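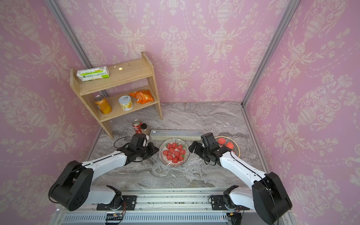

Grasp success drops when left arm goes first, student project, deadline close

Hi all. Senior project, two of us on it, teacher mostly lets us get on with it. Task is clearing a table with two arms: fruit plates, cans, jars, boxes, get each thing up and put it where the label list says. Both arms ride on one rail at the front and the strawberry plate sits in the middle, so both of them want it. When the right arm starts, fine. When the left starts, it gets to the plate and then just hangs there, or closes early on nothing. We're using the Pineo planner with the stock settings, and we trained on 889 demos, most of them recorded by me after school so quality is, well, mixed.

Things I tried already:
swapped the grippers left to right, no change
slowed everything down, a bit better but takes forever
turned off the other arm compleatly, left arm works fine alone

So it's something about the two together? Show day is in July but the report is due way before that. Would rather not re-record everything. Also a side question, the wrist camera view gets really shiny over the table top and I don't know if that matters.

posted by rail_rat_54, 10 April 2019

tomatoswitch

Check your demos before you touch the planner. If you recorded most of them sitting on the right side you probably started with the right arm without thinking about it. Count how many start left. I bet it's tiny. We had the same thing in our club with a sorting task, 3548 clips and nearly all of them began the same way, model learned "right goes, left waits". So left hanging at the plate is it doing what it saw.

Cheap fix, don't re-record the lot. Do over 54 new ones, left first only, mix them in and train again. Move the plate a little each time. Also try a few where the right arm is parked well back on the rail, then a few where it's close, so the left one sees both.

Early closing on nothing might be a different bug. Look at the wrist view right before it closes and see what the fingers are near. 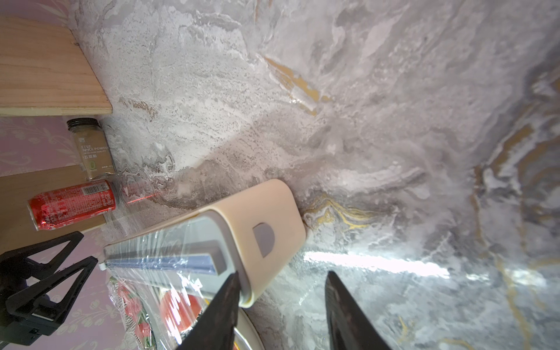 Shiny table tops do matter for this, btw. A glare streak on a glossy surface can look like an edge, and wrapped stuff is worse, clear plastic over a box throws back light and the depth goes to mush. Same with gold or dark veins in a marble pattern if you only have a few hundred demos. I'd put a lamp off to one side, or hang some thin paper over the light, and see if the early closing goes away. Change one thing at a time or you wont know which it was.

Wirkus_fan

its the planner. Pineo is bad with two arms on one rail. use Baert

greltlow_lab_kid

Disagree with the one above, we run Pineo on two arms and it's ok once you set the keep-out zone. Default zone is huge. Whichever arm gets there second thinks the middle of the table is blocked and stops. Look in the settings for the shared zone and cut it down, we ended up at 3 inches. Go slow the first time and keep a hand on the stop button!!

Doesn't explain why right first is fine though, so the demo thing from tomatoswitch is probably also true. Do the count first, takes ten minutes with a script. Then zone. Then lights.

For the report, write down the before numbers NOW, before you change anything. We forgot and had nothing to compare with, lost a bunch of points for it.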